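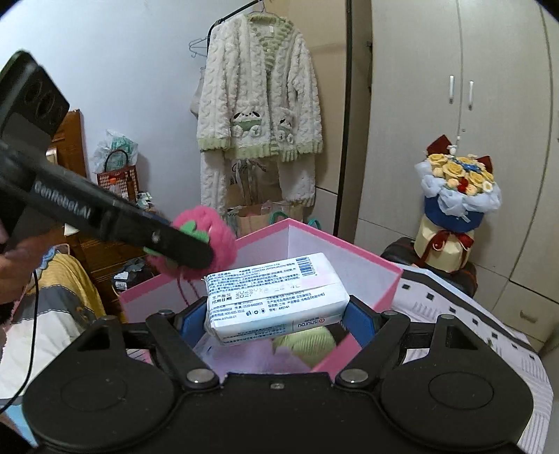 4. Making your first batch of cleansing balm

Time for the fun part! Your Zistivero kit has everything measured out, so all you need is a small saucepan, a heat-safe bowl and a clean spoon. Set aside 20 minutes before you start, plus cooling time.

1. Wash and dry the bowl, the spoon and the jars from the kit. Any drops of water left behind will shorten the life of your balm.

2. Pour two inches of water into the saucepan and bring it to a low simmer.

3. Set the bowl over the pan and add the beeswax pellets (28 g, the pouch with the yellow label). Stir now and then until they melt.

4. Add the sunflower oil, 100 ml, in a slow stream. It may turn cloudy for a moment – keep stirring and it clears up beautifully.

5. Take the bowl off the heat and stir in the oat powder.

6. Pour into the jars and leave them open until the balm is firm all the way through.

CAUTION: Melted wax burns skin. Use oven mitts, and never leave the pan alone on the stove.

CAUTION: Try a dab on the inside of your arm and wait a day before using the balm on your face. If you see redness or itching, don't use it.

Note: Too firm for your taste? Melt it again with an extra spoonful of oil. Balm is wonderfully forgiving, so play with it!

Write the month on the lid (April, say) and keep the jars out of the sun.

Related
Reading the Labels on Your Haugen Oils
Section 5: Lip Balm in the Brekgate Tins
Caring for Your Vutdale Mixing Bowl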